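Home Projects Reports Partners Contact

Gripper comparison for desktop PC disassembly and refit
Progress report to the Lenstead fund
Sep 8, 2022

1. Where we are

The fund asked us to find out whether an off-the-shelf two-finger gripper can take the common parts out of a used desktop computer and put them back, and which of the two on offer does it better. We are a little over halfway through the trial. The short answer is that I would not buy either of them yet.

The Gastusora gripper has been on the arm since January. The Bodnár was late, and has had far less time at the bench, so any comparison in this report leans towards the one we know. Lallano supplied the control software for both and has been quick with fixes, some of which we should not have needed.

2. The fixture plate

Most of the early months went on the plate that holds the parts. The first versions let the memory module lean, and a module that leans by a couple of degrees will not go into its slot whatever the gripper does. The present plate is printed in grey plastic with a pocket or clip for each part.

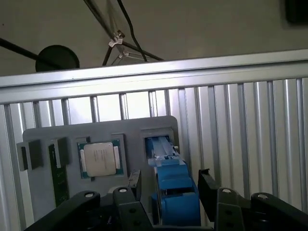
It has cost more hours than either gripper, and I think the fund should bear that in mind when suppliers quote a price for "the robot". A good part of any success rate quoted to you will belong to the fixture. We also had to reprint it twice when clips wore, and there is no budget line for that.

3. Wrist camera

Both suppliers say that a camera on the wrist is enough. We are not convinced. It gives a close view of whatever lies between the fingertips, but the gripper itself takes up a large share of the picture, and bright metal behind the parts upset the edge finding more than once. Moving the lamp helped. Moving it again for the next part did not seem like a method.
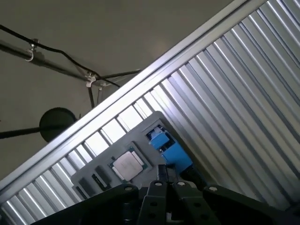
Wrist view of the processor in its tray, with the fingers just below it.

We have kept the fixed camera, and we now use it for judging whether an attempt counted.

4. Results so far

We ran 60 attempts on the drive carrier with the Gastusora, and 52 ended with the carrier where it should be. That sounds better than it is. The carrier is large, stiff and made to be pulled out by hand, and eight failures on the easiest part is a poor start. The Bodnár has had 18 attempts on the same part, too few to rank it, whatever its sales sheet says.
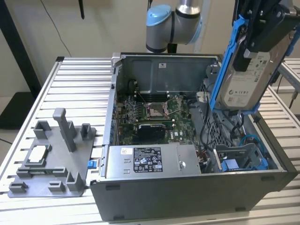 Can either gripper be left to work through a whole machine alone?
At present a person has to stay within reach of the stop button for every run, and we have costed the work on that basis.

Memory modules are slower going. The fingertips hold them well enough, but pressing down evenly on both ends is another matter, and the force readings drift over a long session. I have left the processor out of the results altogether until we trust them.

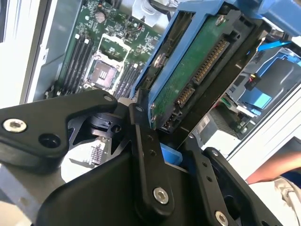 Hard drive in its blue carrier, held over the open chassis, circuit board side up.

5. Next period

We intend to give the Bodnár the same number of attempts as the Gastusora, on the same carrier and with the same lighting. Lallano has promised a repair for the force drift, and we will repeat the memory runs once it arrives. We ask that the second payment be released as planned, and that the decision on buying a further arm be put off until those runs are in.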